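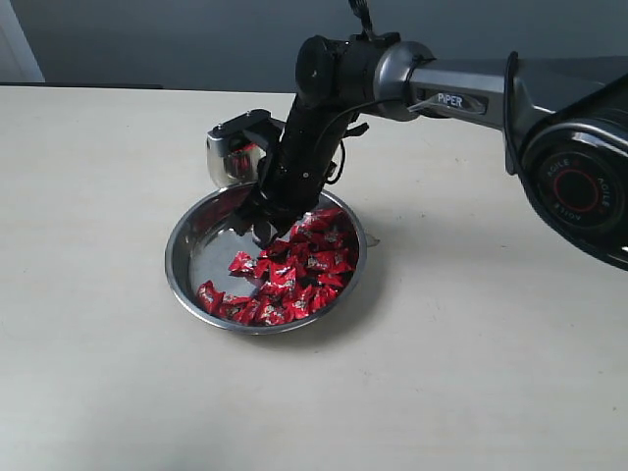

Is a 99 cent promo worth doing for book one?

simin_bagheri
Posted Sunday, January 6, 2019
My fantasy novel Horkberg came out in September and has sold 19 copies, 5 of those to relatives. Book two, Vurnach, is with my proofreader. I'm thinking of dropping Horkberg to 99 cents for a week and paying for a newsletter spot to go with it. The one I'm looking at says it "reaches thousands of hungry readers." Has anyone here made their money back on one of these?

DrustportPress
No. Next question.

OK, longer version. I've paid for three of those spots under two pen names. "Reaches" means the email got sent. Ask them for the open rate on the fantasy list only and see how fast they answer. Mine never did.

mariama_f
I'd push back on that a little. I ran my first book at 99 cents for five days and moved 1284 copies, and the sequel is still getting sales from it. It depends a lot on the list and on having somewhere for readers to go next.

DrustportPress
1284 at 99 cents is 35% royalty, so call it $445 before you pay for the ad. What did the ad cost?

mariama_f
More than I made that week, yes. I said the sequel sold afterward. That was where the money came from.

Najafi_A
How do you know those sequel sales came from the promo, though? I'm not trying to be rude. People say "the tail paid for it" on here all the time and I have yet to see a spreadsheet. You also had a new cover that month if I remember right.

mariama_f
The new cover went up after. But fine, I can't prove each sale. I can tell you the sequel was selling three copies a month before and a lot more than that after.

simin_bagheri
Should I wait until Vurnach is up, then?

Najafi_A
Yes. That's the one thing in this thread I'd bet on. If they finish book one and there's nothing to buy, they will forget your name by Tuesday. At least get the preorder live with the link in the back of Horkberg.

azadeh_writes
Can I ask about the blurb before anyone spends anything? I looked it up and the first paragraph is all history of the kingdom. I didn't find out who Sandu was until the fourth paragraph, and he's the main character. A sale gets people to the page – it won't get them through that.

simin_bagheri
Ouch. Fair. My writing group liked the history part.

DrustportPress
Your writing group already knows who Sandu is.

farhad azimi
Going the other way from everybody: skip the discount, leave it at $3.99. I've bought loads of 99 cent books and I think I've read two. Cheap books go on a pile. The people who pay full price read it and some of them review it.

mariama_f
With 19 sales there isn't anybody to pay full price, Farhad. She needs readers from somewhere.

farhad azimi
Then she can give away review copies. Costs nothing.

Najafi_A
Costs nothing and gets you reviews from people who ask for free books and post half the time. I did that too. Not impressed.

simin_bagheri
OK so what I'm taking from this is fix the blurb, get the preorder up, then maybe try one cheap spot and write down the numbers before and after. I emailed the newsletter people about their fantasy open rate.

DrustportPress
Let us know what they say. I'd like to be wrong.

simin_bagheri
They sent me a coupon code. They didn't answer the question.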